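Paper Cups on the Wooden Table
Gallery, April

Welcome to our small gallery. My name is Igor Štefanec, and together with my sister Blažena I keep the tea corner at Nedoso, a reading room with 15 chairs and one very long table. Every spring we take out all the paper cups from the cupboard, sort them, and decide which ones go to the guests and which ones stay for the children's painting hour.

This year we found 123 cups in total, in bags from different shops and different years. Blažena put them on the table after breakfast, when the light comes softly from the window side, and we worked until lunch. I like this work very much — it is quiet, and the table looks cheerful with flowers on it.

The first picture is from the flowered cups. We have only 71 of them and we keep them for the poetry evenings. Blažena says that tea tastes better from a cup with a daisy. I do not agree, but I also take this one when I can choose.
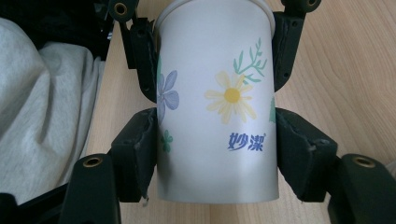
Yellow daisy, lavender-blue flower and a green sprig. The blue name under the daisy is 妙潔.

The colors are soft, like somebody painted them with watercolor and a patient hand. When a guest asks me what the characters say, I give the cup to our neighbor Mrs. Bošković, who studied Chinese for 3 years and is always glad to read something aloud.

The plain white cups are for every day. They are good for water, for pencils, and for the seeds which we start on the windowsill. We stack them by kind, and I check that the rims sit straight, so the stack does not lean in the cupboard. Sometimes a flowered cup goes on a white stack while we look for its right place, and I think it looks rather nice there, like a small vase.

A word about the table, because visitors often ask. It has a light honey color and long wavy lines in the wood. Blažena wipes it with a soft cloth and a little soap, and she does not allow hot pots on it.

White cups with one flowered cup on top, and another flowered one farther back:

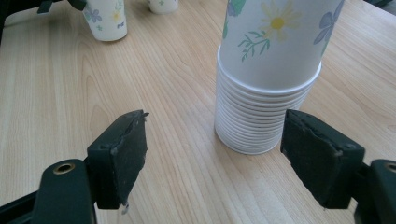 Visiting the tea corner

We open at four in the afternoon, and the tea is ready a little later. Please take one cup and write your name on the bottom with the pencil from the shelf. If you have paper cups at home that you do not need, clean and unused, you can leave them with Blažena at the door. Flowers are welcome, stripes also.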